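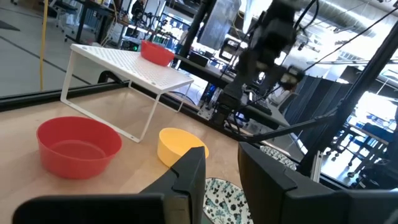 I've been meaning to write about shelf risers for ages, mostly because I keep recommending them to people and then forgetting to say which kind I mean. The kind I mean is a plain metal stand with legs, the sort that goes inside a cupboard or on a worktop and gives you a second level. A white metal one with rows of little holes in the top, like the one standing behind the bowls on the table, is my favourite type, and you can see how a red bowl sits up on it perfectly happily while the bigger bits stay down on the wood. You get the space twice over, and it costs next to nothing!

Our kitchen at Lullach is a galley, and a mean one at that. The cupboard for crockery is 600 mm wide inside and has a single shelf that somebody (before our time) fixed in place with glue as well as screws, so moving it was never going to happen. For years I did what everyone does and made towers. Bowls on plates, plates on more plates, and the one thing I wanted always at the bottom. I chipped a rim nearly every month.

So, what I do now.

Measure the height first, then your tallest bowl. I bought my first riser by eye and it was a good 2 cm too tall, so the shelf above sat practically on top of it and I couldn't get a mug in, let alone a bowl. Put your bowl on the riser in your head: legs, plus bowl, plus enough room for your knuckles when you lift it out. The knuckles are the bit people forget. I take off 4 cm for mine and I've got small hands.

Holes or solid? I like holes. Bowls that have been dried in a hurry (mine, always) get a bit of air underneath, and crumbs drop through to where you can wipe them up. The only thing I'd say against them is that very small stuff goes skew. Egg cups are hopeless on mine. If that bothers you, cut a piece of that rubbery drawer liner to fit and pop it on top, though then you've lost your air, so swings and roundabouts.

Bent-rod legs can mark a wooden surface if you drag the thing about, and I speak as someone with two long grey lines on an oiled worktop. Stick a bit of felt under wherever it touches. Some legs have a long bar running along the bottom instead of separate feet, and for those I slit a length of clear aquarium tubing down one side and push it over the rod. It grips nicely and wipes clean. I've used the same bit since we moved in and it's only just starting to go yellow.

Now, what goes where. Big wide bowls go underneath or to one side, never on top, as they're the ones you'll knock with your elbow. Smaller ones go up. Patterned plates I keep apart from the plain everyday lot, with a sheet of kitchen roll between each one. My good ones are Marinho seconds from a factory shop, eighteen of them with leaves round the edge, and the glaze scratches if you so much as look at it. Paper towel is fine. I did buy the proper felt dividers once and the moths had them.

Don't nest plastic bowls while they're damp, by the way. They stick together like anything. If you've already done it, stand the bottom one in warm water and put a few ice cubes in the top one, wait a minute, and twist.

As for which one to buy, my old one is a Morell and it's solid but the coating has gone at the corners. The Nilov folds flat, which is handy for the caravan, but it wobbles with anything heavy on it, so mine holds cereal bowls and that's it. If you find one second-hand, press down on each corner on a flat floor before you hand over your money. A bent leg can usually be coaxed back by hand, a cracked weld can't.

Next I'm tackling the saucepan lids. I've tried a rack, a tension rod and plain shouting, so if you've got something that works with the big glass ones, do leave it below!

37 shares
12 comments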